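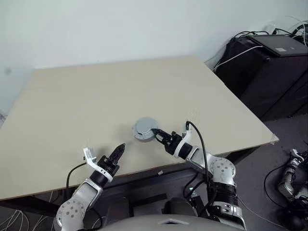
Comprei a mesa Hunder em maio, tampo de madeira bege claro, 493 euros mais entrega. Veio em duas caixas, montagem fácil mas chata, parafusos a mais (guardei). O que me fez escolher foi a cor. Clara, lisa, sem aqueles veios fortes que cansam. Encostada à parede branca fica ótima, parece maior a sala. E espaço não falta, com a tampinha cinzenta pousada quase no meio vê-se bem o tamanho que sobra à volta. Agora o mau: manchas. Ténues, mas estão lá, e perto do centro há uma zona um bocado mais clara. Quem for picuinhas com isso que pense duas vezes.

Limpeza: pano húmido e sabão neutro, mais nada. Experimentei o spray da Sterero que a Lieselotte me emprestou e não gostei, deixa um brilho esquisito. Devolvi.

Estabilidade boa. Não abana a escrever nem a cortar papel. Pesada para caramba, para mudar de sítio são precisas duas pessoas, a sério. O Knut tem a Bélanger, custou 252, e a dele abana desde o primeiro dia, por isso não me queixo do preço.

Entrega atrasou uma semana, apoio ao cliente simpatico mas lento. Três mails para me dizerem a data.

Comprava outra vez? Sim, se baixasse 100 euros comprava já outra para o escritorio. Quatro estrelas, a quinta ficou nas manchas.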